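Plastic bins: buying, cleaning, stacking, not cracking them

Quick notes, mostly for myself, cleaned up a little after the August garage sort. Skip around.

Clear beats colored. Every time. You want to see the extension cords without pulling down the whole stack. Frosted is OK too, you still get the general idea of what's in there.

Buying

Push on the side wall with your thumb before you pay. If it pops in and out like a soda bottle, put it back. Fine for sweaters, useless for paint cans.

Look at the rim. A rolled rim is stiffer than a flat cut one and much nicer on the fingers when the thing is full. I've got a few Vetby ones with a rolled edge that have been in the garage since 2000 and still hold their shape. The cheap ones with the flat lip, gone.

Buy the same size, same brand, all at once. Lids from Wuisan do not fit Brotari bins even when the label says the same quarts. Ask me how many lids I have with no bottom.

Cleaning

Dish soap, warm water, soft cloth. No green scrubby side!! It scratches and then the dirt lives in the scratches.

Sticker gunk: cooking oil on a paper towel, leave it 11 minutes or however long the coffee takes, wipe, then soap. Hair dryer on low works for the big shipping lables. Keep it moving or the plastic warps.

Musty smell: baking soda in the bottom, lid on overnight. Crumpled newspaper if you're out of soda. Then lid OFF for a day.

Cloudy plastic from the dishwasher, sometimes vinegar helps. Sometimes it's just done. Most big bins shouldn't go in there anyway.

Let them dry upside down on a towel, tilted so air gets under. Rim touching flat floor all the way round = puddle inside.

Lifting and moving

Two hands, under the bottom, if there's any weight in it. The edge is for empties. Cold plastic is brittle too, so in winter bring bins inside for a bit before you go yanking on them.

Empty bins stuck together: don't pry with a screwdriver. Little dish soap down the gap, wait, twist. Next time put a folded sheet of newspaper between them.

On wood floors slide them on an old bath mat. Grit under a plastic bottom will leave a line you see forever.
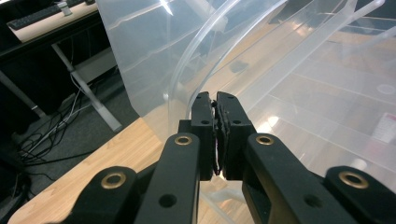
Clear plastic, held by the thin edge. Only do this with a light one.

Stacking

Heavy on the bottom, obviously. Three high is my limit in the closet, and I keep anything I need monthly out of the bottom row.

Labels on the short end AND the lid. Painters tape and a marker. The Vetanach label holders look nice but fall off in the heat.

Don't fill past the rim and then force the lid. That's how corners split. About 60 pounds is more than I want to carry down a ladder anyway, so books get the small bins.

Cracks

Small crack in the wall: clear packing tape inside and out, use it for light stuff. Crack in the bottom, demote it to a boot tray or cut it down for under the sink.

Check the number on the underside before it goes in the recycling. Our pickup won't take 7, yours might.

Next up is the lid pile, when I get to it.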